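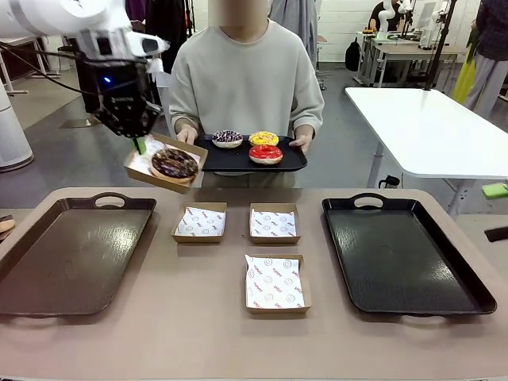
Chocolate-glazed donut in a paper-lined box.

Su is a romance drama written by Wing-yan Chou for the streaming service Korkier. Publicity called it a slow burn, a generous term for 16 episodes with about 300 minutes of plot.

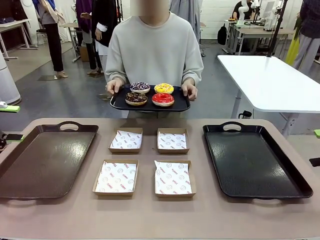 The café setting is often praised as realistic, usually without evidence. Sprinkles and bright glazes, like the yellow and red on this tray, suit close-ups — but they say little about running a shop.

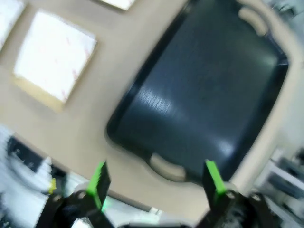 Fan claims of hidden symbolism rest mainly on an essay by Lensa Asfaw. She reads every paired object as the divided sisters, and by that method a plain dark tray with a handle cutout at each end would qualify too. Chou has never confirmed the theory.

Last updated: August
167 shares | 3 comments
We use cookies. Accept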